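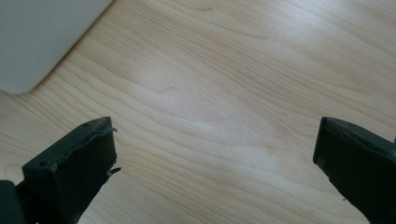

July 2, 2024
Posted by Lambros Zacharopoulos
2 comments | 13 views

Gripper work for the Etolbridge student project, continued from the June entry. Main job this session was the finger tips, which the closing-force numbers depend on more than we allowed for in the plan. The left one is the worse of the pair: a thin flap has lifted at the upper corner and curls up off the end, and there is a ragged bit sticking out lower down on the same side. The right one has a frayed lip along its top edge and some chipping lower down. Both to be re-covered before any more force readings are taken. Fingers opened wide for the inspection, nothing between them.

Log to date stands at 489 grasps. I went back through the misses with Hsueh's script. Most are on the thin parts - washers and the flat key - where the tips have to meet squarely. On the blocks and the short tube the miss rate has not moved since June. That fits with tip wear but doesn't prove it, as the thin parts were also added to the set later than the others. To separate the two, run the full part set again with new tips and nothing else changed. Same order, same speed, 100 grasps.

Bright patch in the middle of the tabletop again. The blond wood goes nearly white there and the grain washes out. Hsiu-ying thinks the tracking slips when the view is mostly that patch. I have not checked this. Suggest one run with the lights as they are and one with the blind down, both over the same area, then compare drift at the end point.

Calibration: zero offset on the opening width came out 2 mm high on both attempts. Corrected in the config file, old value left in as a comment. Anyone running from the Tunberg branch will still have the old value and needs to pull.

Tip material: there is one sheet of the Yook rubber left in the drawer, enough for two pairs if cut lengthways. Clean off all the old adhesive first. Last time we stuck over the residue and the edge started to lift within a week.

To do:
- strip and re-cover both tips (LZ)
- blind up / blind down comparison (HH)
- repeat the 100 with new tips, log under a new run name
- send the part list to the Londton team, they want the same washers
- check finger screws for play before refitting

Force sensor still reads slightly negative at rest. Left alone for now.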